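Plalum two-cup set, black and white

Two cups, sold as a pair by Plalum: a black one with a bright orange-red handle, and a plain white one that is slightly wider across the rim. The maker calls the set "a complete answer to the morning." It's two cups. We'll try to stick to what you get for your money.
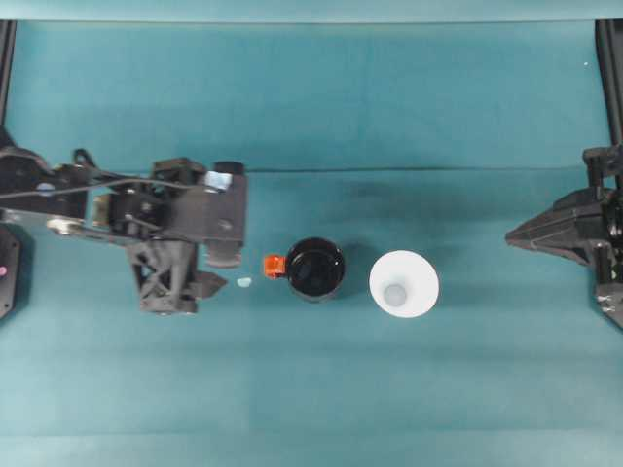
Hirville, May

The orange handle is the selling point, and I'll grant it's easy to spot. It has a squared shape where most mugs give you a curve. Plalum says the shape suits every hand, a claim I'd like to see somebody test on more than one hand. The inside of the black cup is glossy and picks up highlights along the rim. If you like to see how strong you've made your tea, a dark interior won't help you much.

The white cup is the more sensible of the two. It narrows toward the base, and the bottom is a pale gray. The catalog describes this as "sculpted." Tsakiris has sold tapered cups for years without needing the word.
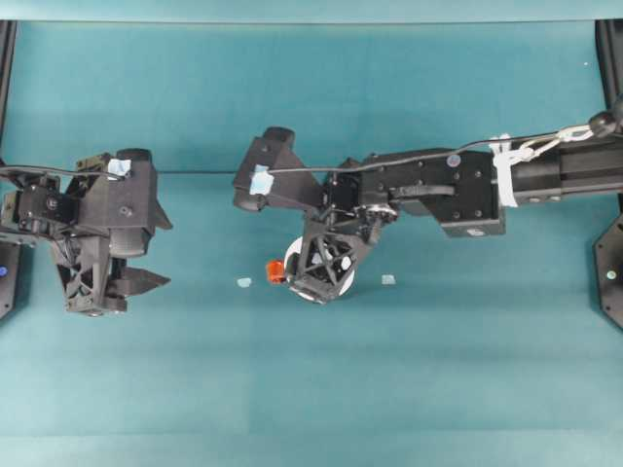 As for storage, the two don't match in width, so don't plan on a tidy stack. Side by side they take up very little shelf, and that's how I'd keep them. Plalum also lists a teal cloth to go under the set, priced separately. Any cloth you already own will do the same job.

Price is 59 for the pair, with no option to buy one cup alone. The guarantee runs up to 5 years and covers "faults in making," a phrase the leaflet never explains. Ask before you order. Returns go through the Hirville shop, and you pay the postage.

Worth it? If you want that handle, maybe. I'd wait for a sale.

Comments (3)

mugshelf: Bought these in March. Like the black one, hardly touch the other.

R.T.: Why can't they sell them singly? I asked twice and got the same canned reply.

dampcellar: 59 is steep. Does the white one stain?

Related items
Plalum teal cloth
Skomthorpe milk jug, small
Tsakiris tapered cup, white
Skomthorpe cup rack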